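Curso Técnico em Logística
Unidade curricular: Embalagem, Acondicionamento e Movimentação
Texto de apoio 5 — Funções da embalagem e organização do posto de acondicionamento
Docente responsável: Valquíria Cordeiro

1. Objetivos

O presente texto destina-se aos formandos do módulo 2 e complementa a exposição feita em aula. No final do seu estudo, o formando deverá distinguir os níveis de embalagem, relacionar cada nível com as operações de armazém correspondentes e elaborar uma ficha de acondicionamento para um artigo simples.

2. Níveis de embalagem

Designa-se por embalagem primária a que se encontra em contacto direto com o produto. A embalagem secundária agrupa várias unidades de venda e pode ser retirada sem alterar as características do artigo. A embalagem terciária, ou de transporte, facilita a movimentação e previne danos durante o percurso; incluem-se neste nível as paletes e os respetivos filmes de cintagem.

A classificação depende do uso. Uma mesma caixa pode ser embalagem secundária na loja e primária na oficina, quando contém peças a granel. Por esta razão, a ficha de acondicionamento deve indicar sempre o ponto da cadeia a que se refere.

3. O posto de acondicionamento

O plano de trabalho deve ser liso, de cor clara e fácil de limpar. As superfícies claras permitem detetar resíduos e pequenos componentes caídos, e a iluminação uniforme reduz os erros de leitura dos rótulos.
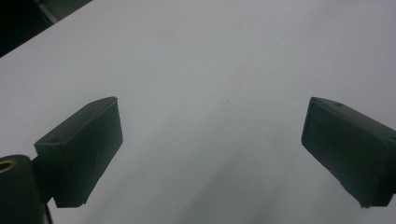 Fig. 1 — Superfície lisa, de tom cinzento-claro.

No início de cada turno, o operador verifica a limpeza do plano, a existência de consumíveis e a data da última calibração da balança. Qualquer anomalia é registada na folha do posto antes da primeira expedição. Não é permitido iniciar o trabalho com material do lote anterior sobre a mesa.

4. Materiais

Os materiais mais frequentes são o papel, o cartão canelado, o vidro, o metal e os plásticos. Entre estes últimos, o polipropileno e o polietileno predominam nos recipientes reutilizáveis, pela baixa massa e pela resistência ao choque. As nervuras nas paredes aumentam a rigidez sem exigir maior espessura, solução que permite economizar matéria-prima.
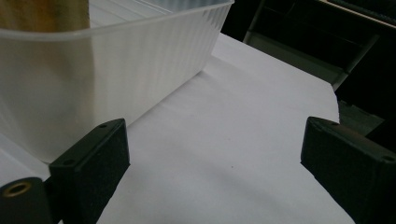
O cartão canelado apresenta boa resistência à compressão vertical, desde que mantido seco. A humidade diminui essa resistência, e o empilhamento em cais descobertos deve, por isso, ser evitado. Os formandos recordarão o caso do armazém Magalhães, analisado em aula, no qual a coluna inferior cedeu apesar de a carga respeitar o limite indicado pelo fabricante.

5. Rotulagem e informação

O rótulo identifica o produto, informa o consumidor e assegura a rastreabilidade do lote. A hierarquia gráfica — marca, denominação, quantidade, menções obrigatórias — deve manter-se legível na posição em que o artigo é exposto ou armazenado.
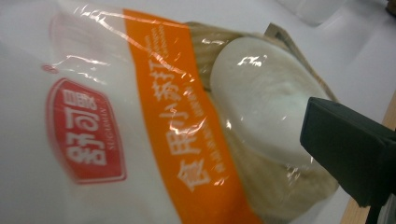
Nos artigos importados, as menções obrigatórias devem constar na língua do país de comercialização, admitindo-se a aposição de etiqueta complementar. Essa etiqueta não pode ocultar o número de lote nem a data de durabilidade. No exercício Dinex, a etiqueta foi colocada sobre a soldadura do saco; pede-se aos formandos que proponham localização alternativa e a justifiquem.

6. Agrupamento em tabuleiros

O tabuleiro reúne artigos de pequena dimensão e evita a sua dispersão no transporte interno. Recomenda-se que os artigos altos sejam colocados em posição estável e que o peso seja distribuído por toda a base.
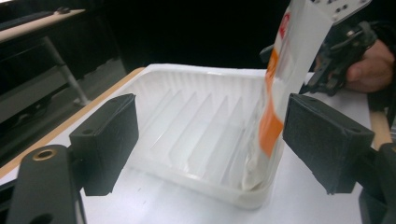
Fig. 2 — Tabuleiro de plástico branco com um saco de papel.

7. Trabalho a entregar

Cada formando apresentará uma ficha de acondicionamento relativa a um artigo à sua escolha, com indicação dos três níveis de embalagem, dos materiais e do modo de empilhamento. O trabalho é cotado para 100 pontos, dos quais 60 correspondem à ficha e os restantes à defesa oral. A entrega faz-se até ao final de janeiro, junto do formador Sebastião Frota.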